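About Us
Posted in April by Makis Makris
Print this page | E-mail this page
Search this site: Enter keywords Go

Hi, I'm Makis, and I run the Ellery School of Bookkeeping with my old classmate Ashton Maihi. We teach people who own small businesses how to do their own books (yes, even you, with the shoebox of receipts). We started out above a bakery in Flasdale with 7 students and a coffee maker that leaked all over the first set of handouts.

I came to this the long way. I ran a bike shop on Durkley Street and my records were a mess, so I signed up for a night class and ended up loving it! Ashton was at the next desk and kept finding my mistakes before I did. A couple of years later we were writing our own lessons, mostly on my kitchen floor.
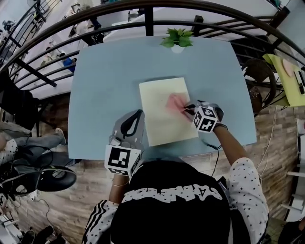 Our main course is still the evening one. It starts at 6:30 and we go through sales tax, payroll and how to read a bank statement without panicking. You bring your own numbers if you want to, or use the practice set Ashton wrote for a made-up garden center. It runs to 152 pages and people get weirdly attached to it.

The basic course costs $300, and you can hold a seat with $50 down. If you need to drop out before the second class, we'll give the deposit back. We also do a short payroll refresher at the library in Undholm every spring, so ask if that's closer for you.

Questions? Call the office and you'll probably get me. Ashton handles the e-mail and is a lot faster at it than I am, especially in tax season.

Print | E-mail to a friend
Search Go Advanced search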